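Remote Operators Wanted: Teach a Robot Arm to Do Chores, One Fumble at a Time

Clirnlow is looking for 2 part-time operators to drive robot grippers around simulated countertops. You will see a good deal of dark marble.

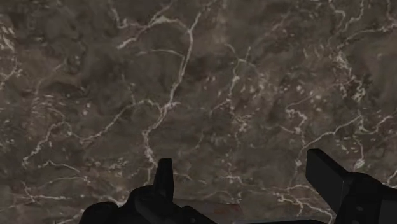
What the job is

You sit at a desk with a hand controller and a screen. The screen shows you what the gripper sees. You move your hand, the gripper moves its hand, and you do a small household task that you have been able to do since you were four. It will take you much longer than it did then.

We record the good runs and train on them. The bad ones go in a folder, which we also keep, and which is bigger.

The current project is called Ponar. It has 118 tasks on the list, mostly picking things up, putting them down, and nudging them into line. We want 1000 clean demonstrations before we move on to Hellbridge, our real arm, which costs money when it hits the counter. The simulated one can hit the counter all day.

What a shift looks like

Shifts run four hours, afternoons or evenings, with a break in the middle that we insist on. You get a task card, you run the task, you mark the run keep or toss, and you reset. Then you do it again with the object moved a little to the left. New operators tend to toss too little in week one and everything in week two. It settles down.

You'll also write short notes. "Grip slipped, my fault" is a perfectly good note. "Robot was being difficult" is less useful to us, though we sympathize.

Who we'd like to hear from

People with steady hands and a long fuse. Sewing, model building, dental work, crane driving and a misspent youth with a game controller have all served past operators well. You don't need to write code. You do need to judge distance on a flat screen, and we'll test you on that, kindly.

If you get motion sick from video games, please believe your stomach and not our pay rate.

Pay and practical matters

Paid hourly, training included. Work is in our office for the first month, then from home if your internet connection is up to it. We lend you the controller and would like it back. The contract starts in October and runs through the winter.

How to apply

Send us a few lines about yourself and the fiddliest thing you've ever done with your hands. Put "Lightfoot" in the subject line, so we know you read this far. No cover letter. Shortlisted applicants get a paid one-hour tryout on the simulator.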